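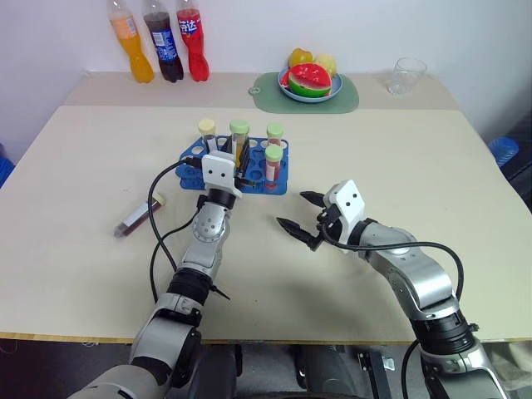
We're partway through the tube job for Pramanik, and I said I'd write up how it's going. The target is 1000 good examples by the end of June. As of 5/28/23 we have 265.

The task is putting capped test tubes into a blue rack with two arms. It's slower than I expected. A lying tube has to be picked up at an angle the fingers can hold, then turned upright before it goes near a hole. I scrap a take if the tube touches the rim twice.

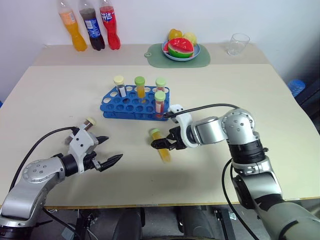 I've also stopped tidying the back of the table. The drink bottles, the plate of fruit and the glass stay where they are. Wondar, the training code we use, did badly on our first batch, which was all shot on a bare table — it had never had to ignore anything.

My best run so far is 26 takes without a scrap. My worst day gave me 13 keepers in total, mostly because I was tired and rushing the left arm.
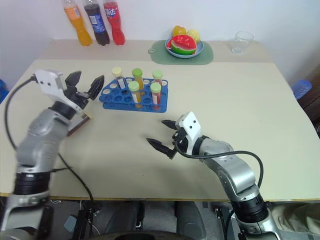

Five tubes in the rack, both grippers open.

Each take gets a short label and goes to the Drangate drive at night. I watch the wrist views as well as the head view before I keep anything. They blur when the arm moves fast, so I've slowed down between grabs. 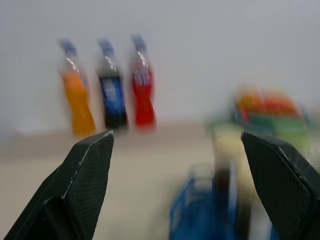

Next up

More takes with the tubes lying at odd angles, then a second rack colour if Gundasholm can send one.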